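The Toy Shelf, a Spring Gallery

Welcome, and thank you for stopping by! Every March I go through the playroom cupboards from top to bottom, and every March I get sidetracked by something I had forgotten we owned. This year I decided to take my time over it and put the results on a page, mostly for the families who come to our Saturday play mornings and like to ask where on earth we find everything (garage sales, mainly, and the generosity of Wendell Doucet, whose grandchildren have outgrown more toys than most of us ever had).

I should say right away that this is a small gallery and a slow one. The full collection stands at 2,713 pieces in my notebook, counting every last block and peg, and I won't be getting to all of them. I have started with the chunky things, the ones made for little hands, and I hope you'll forgive me if I go on a bit about texture. When you've spent 11 years handing toys to toddlers you do start to notice what their fingers go looking for, and it is nearly always a bump or a ridge.

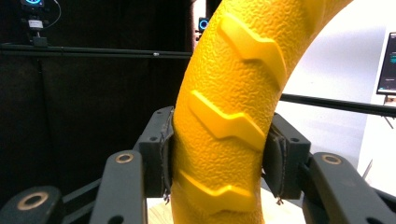
Big yellow curve with zigzag ridges, a bit like a toy tire. Look at that pebbly surface in between!

I'm very fond of this yellow, a real egg-yolk gold that cheers up a gray morning. The ridges are smooth and a little shiny while everything around them is bumpy, and I could happily run a thumb back and forth over a pattern like that all through a phone call. Wendell says it puts him in mind of the tractor his uncle kept, and he has told me the tractor story 3 times now, each one longer than the last.

More of the shelf will follow once I've been through the lower cupboard, where the stacking cups and the Plustby puzzles live. If you have a chunky toy at home that needs a new set of hands, bring it along on Saturday and leave it in the basket by the door. We open at 10, and there's coffee for the grown-ups.

Ingrid Szabo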